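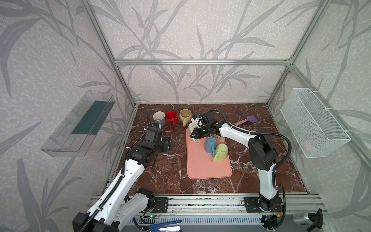 From: Hiba Farah
To: the list
Subject: Re: Open day at Nimri, how was it?
18 April 2021

Siham Tarawneh wrote:
> Gutted I missed this one. Did the two-armed setup get
> a proper run, or was it all slides again? And is it worth
> me dragging the Skosau lot along in August?

Hi Siham, hi all,

No slides at all, hooray! Noura Sfeir gave a five minute hello and then we were straight in with the arms. I stood by the mug table for most of it (sorry to everyone who was looking for me at lunch) and I'd happily have stayed longer.

The job is dull on paper: mugs, a pink tray, two white arms with plain black grippers. Up close it's gripping. You find yourself watching the angle of a handle as if it were a penalty shoot-out. The ones lying on their side are the bit I'd ask about, as Noura says those take far more practice runs than the upright ones. They've recorded 1267 runs so far and 341 of those are just for tipped mugs.

I did ask why marble, given how shiny it can be. Lama Nseir said they wanted a top that looked like somebody's kitchen, and the leafy wallpaper is there for the same reason. Fair enough, I rather want the wallpaper.

Anel, you asked me about the frame. It's ordinary silver aluminium extrusion, with both arms bolted to a rail along the front on black plates. I forgot to ask what section it is, so you'll have to email Lama.

And yes, bring Skosau in August. Get your names in early though, we had 151 through the door and it was a squeeze by the coffee.

Hiba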